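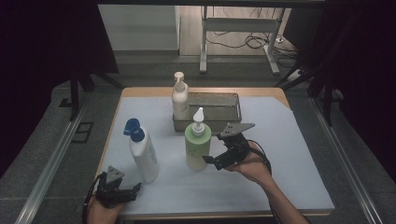
사진 1. 탁자 위의 펌프 용기와 금속 쟁반

플레타리(Fleltari) 기금 사업 중간 보고
사업명: 이주민 가정 손 위생 및 생활 보건 교실
수행: 마르와트(Marwat) 이웃센터
작성: Haris Cheema (사업 담당)
보고 기간: 3월부터 8월까지

1. 먼저 드리는 말씀

안녕하십니까. 저는 마르와트 이웃센터에서 이 사업을 담당하고 있는 Haris Cheema입니다. 지난번 계획서는 영어로 제출하였지만 이번 보고서는 기금 담당 선생님의 요청에 따라 한국어로 작성하였습니다. 한국어가 저의 모국어가 아니기 때문에 표현이 조금 딱딱한 부분이 있을 수 있습니다. 뜻이 분명하지 않은 문장이 있으면 표시하여 돌려주시기 바랍니다. 다시 써서 제출하겠습니다.

이 보고서는 상반기 활동과 예산 사용, 그리고 계획에서 달라진 점을 설명합니다. 하반기에 대한 승인 요청은 6항에 있습니다.

2. 교실 운영

교실은 계획대로 10회 과정으로 운영하였습니다. 한 회는 90분이고, 오전반과 저녁반으로 나누었습니다. 처음에는 오전반만 생각하였으나 신청서를 받아 보니 낮에 공장이나 식당에서 일하는 분들이 많았습니다. 그래서 4월부터 저녁 7시 30분에 시작하는 반을 추가하였습니다. 강사 시간은 늘었지만 오전반의 보조 강사 시간을 줄여서 전체 강사비는 승인 금액 안에 있습니다.

등록한 사람은 모두 68명입니다. 이 중에서 과정을 끝까지 마친 사람은 51명입니다. 중간에 그만둔 17명에게는 전화로 이유를 물었습니다. 이사와 근무 시간 변경이 가장 많았고, 두 분은 출산 때문에 쉬고 있으며 다음 과정에 다시 오겠다고 하였습니다. 네 분과는 연락이 되지 않았습니다.

수업 내용은 손 씻기의 순서, 비누와 손 소독제의 차이, 아이가 열이 날 때 집에서 볼 것, 약 봉투 읽기, 보건소 예약 방법입니다. 이 중에서 가장 질문이 많은 내용은 약 봉투 읽기였습니다. "식후 30분"이라는 말을 식사를 30분 동안 한 다음이라고 이해하신 분이 있었고, "1일 3회"와 "3일분"을 섞어서 생각하는 분도 여러 명 있었습니다. 원래 한 회로 계획한 내용이었으나 5월부터 두 회로 늘렸습니다. 대신 구강 위생은 유인물로 나누어 드렸습니다.

3. 교재 번역

교재는 한국어, 우르두어, 타갈로그어, 베트남어로 만들었습니다. 타갈로그어 번역과 저녁반 통역은 Cherry Mae Buenaventura 선생님이 맡았습니다. 인쇄한 책자는 모두 600부이고, 8월 말에 창고에 남은 것은 214부입니다. 나간 책자 가운데 교실 밖으로 간 것도 많습니다. 참가자들이 직장 동료에게 주고 싶다고 하여 한 사람에게 세 부까지 드렸습니다.

번역에서 어려웠던 점을 하나 적겠습니다. 한국어의 "체하다"라는 말을 우르두어로 옮길 때 정확히 맞는 단어가 없었습니다. 첫 번째 번역자는 "소화 불량"으로 옮겼고 두 번째 번역자는 "음식이 걸리다"로 옮겼습니다. 뒤의 번역을 읽은 참가자 한 분이 목에 음식이 막힌 응급 상황으로 이해하였습니다. 그래서 이 부분은 번역을 고치고, 옆에 한글로 "체하다"를 그대로 적은 다음 짧은 설명을 붙였습니다. 이미 인쇄한 책자에는 정정 스티커를 붙였습니다. 스티커 비용은 인쇄비에서 사용하였습니다.

베트남어 교재는 계획보다 6주 늦었습니다. 맡기로 한 번역자가 다른 지역으로 옮기게 되어 새로 사람을 찾아야 하였습니다. 베트남어를 쓰는 참가자들은 첫 4회를 한국어 교재와 구두 통역으로 들었습니다. 이 점은 저희의 준비가 부족하였습니다.

4. 물품

용기와 세제류는 오니비크(Onivik)에서, 인쇄와 제본은 스톨타흐(Stoltach)에서 구입하였습니다. 두 곳 모두 견적을 비교한 다음 정하였고 견적서는 첨부 2에 있습니다.

펌프 용기는 처음에 가장 싼 것으로 샀는데 두 달이 지나기 전에 펌프가 뻑뻑해진 것이 여러 개 나왔습니다. 오니비크에서 교환을 해 주었으나 배송비는 저희가 부담하였습니다. 하반기에는 펌프 머리만 따로 살 수 있는 제품으로 바꾸려고 합니다. 한 개의 가격은 조금 높지만 용기를 계속 쓸 수 있어서 1년으로 계산하면 비용이 비슷합니다.

참가자에게 드리는 가정용 꾸러미에는 비누, 수건, 체온계, 책자가 들어갑니다. 체온계는 사용 설명서가 한국어로만 되어 있어서 저희가 한 장짜리 그림 설명을 따로 만들었습니다.

5. 예산

상반기에 받은 금액은 1,240만 원이고, 사용한 금액은 1,163만 원입니다. 남은 77만 원은 하반기로 넘기고자 합니다. 항목은 다음과 같습니다.

강사비 및 통역비: 542만 원
번역비: 218만 원
인쇄비: 176만 원
물품비: 149만 원
장소 사용료: 48만 원
교통비 및 기타: 30만 원

번역비는 계획보다 18만 원이 많습니다. 베트남어 번역자를 새로 구하면서 앞 번역자가 이미 끝낸 부분의 비용도 지급하였기 때문입니다. 장소 사용료는 계획보다 적습니다. 6월부터 주민 회관의 2층 방을 할인된 가격으로 쓰고 있습니다. 다만 이 방은 저녁 9시 30분까지 비워야 해서 저녁반은 정리 시간이 매우 짧습니다.

영수증은 번호를 붙여 첨부 3에 모았습니다. 교통비 영수증 한 장은 글씨가 지워져서 읽을 수 없습니다. 카드 사용 내역을 함께 붙였으니 확인을 부탁드립니다.

6. 하반기 계획과 승인 요청

하반기에는 같은 과정을 한 번 더 운영합니다. 상반기에 만든 전화 안내 목록에는 지금 774개의 연락처가 있고, 모집 문자는 이 목록으로 보냅니다. 목록에는 이미 다른 도시로 간 분도 들어 있어서 문자를 보내기 전에 정리가 필요합니다. 개인정보 동의서를 다시 받는 일도 이때 함께 하겠습니다.

승인을 요청드리는 것은 두 가지입니다.

첫째, 남은 77만 원을 하반기 통역비로 사용하는 것입니다. 저녁반에 우르두어 통역이 한 사람 더 필요합니다. 지금은 제가 진행과 통역을 같이 하고 있는데, 참가자의 질문을 듣는 동안 수업이 멈추는 일이 자주 있습니다.

둘째, 구강 위생 내용을 정규 수업에서 빼고 약 봉투 읽기를 계속 두 회로 하는 것입니다. 계획서에 적은 내용과 다르기 때문에 서면으로 승인을 받고 싶습니다.

참가자 설문에서 나온 의견도 몇 가지 전해 드립니다. 아이를 데리고 올 수 있는지 묻는 분이 많았습니다. 현재 방에는 아이들이 있을 자리가 마땅하지 않아서 아직 답을 드리지 못하였습니다. 또 보건소에 같이 가 달라는 부탁이 있었습니다. 이 일은 사업 범위에 들어 있지 않지만 Cherry Mae 선생님이 세 번 동행하였고 비용은 청구하지 않았습니다. 하반기에도 이런 부탁이 계속되면 어떻게 하는 것이 좋을지 기금의 의견을 듣고 싶습니다.

7. 첨부

첨부 1. 회차별 출석표 (이름은 가렸습니다)
첨부 2. 오니비크 및 스톨타흐 견적서
첨부 3. 영수증 묶음
첨부 4. 네 언어 책자 각 1부
첨부 5. 참가자 설문 결과

문의는 센터 사무실로 오전 10시부터 오후 5시 사이에 주시면 됩니다. 제가 수업 중일 때에는 전화를 받지 못하므로 메모를 남겨 주시면 같은 날 저녁까지 연락드리겠습니다.

마르와트 이웃센터
Haris Cheema 드림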